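Right, I have found The Box and I need to tell someone. A thread on sorting out the small stuff that lives on my table (1/11)

For months I've had a drift of bits by the front door. Hair ties, plant labels, stamps, a tape measure, the tiny screwdriver that fits my glasses. I tried a bowl. The bowl became a heap with a rim round it. (2/11)

Then I was in Granen on 20 March 2024, the little homeware shop down the steps, and there on the bottom shelf was a woven basket box with compartments AND a lid. It's the Plistameo one, if you're hunting. 27 quid, which I did stand and think over for a good long while! (3/11)

What sold me was the uneven sections. I've had so many organisers with identical little squares, and nothing I own is an identical little square. With these you get a skinny slot for pens and scissors, a medium bit for soft things, and a proper big space for everything else. (4/11)

First job: tip the whole heap out and be brutal. I threw away 17 dead pens. SEVENTEEN. I'd been moving them from place to place since last August at least, like they were family silver. (5/11)

Second job: decide what goes in before it goes in. I wrote a list on the back of an envelope and stuck to most of it. Pens and scissors left, cloths and tissues middle, post and chargers right. Chargers got voted out later, they were too springy and kept lifting the lid. (6/11)

Today's go at it, with the plants shoved up one end for elbow room: (7/11)
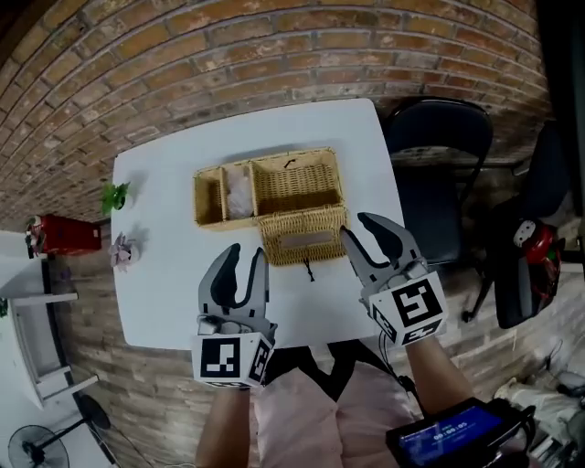
Lid off, tissue or cloth in the middle, big section still to fill.

The lid has a label panel on the front and I am far too happy about this. I've been through four wordings already. "Bits" felt rude. "Table things" felt sad. Currently leaning towards "Useful", which is optimistic but I like it (8/11)

Also a word for fake plants! I've killed every real one I ever brought home, and a green one and a pinky-purple one next to the wicker cheer the table up no end. Dust them with a dry paintbrush, it gets right in between the leaves. (9/11)

Wicker tip from my gran: don't wipe it with a soaking cloth. Soft brush first, then a barely damp cloth, then leave it open in a airy spot overnight. Hers lasted donkey's years and held 80 knitting patterns at one point. (10/11)

Next up is the drawer under the kettle, which I'm scared of. If anyone has used the Skiler dividers, do they slide about? And do they cut down to fit a shallow drawer? Tell me everything please (11/11)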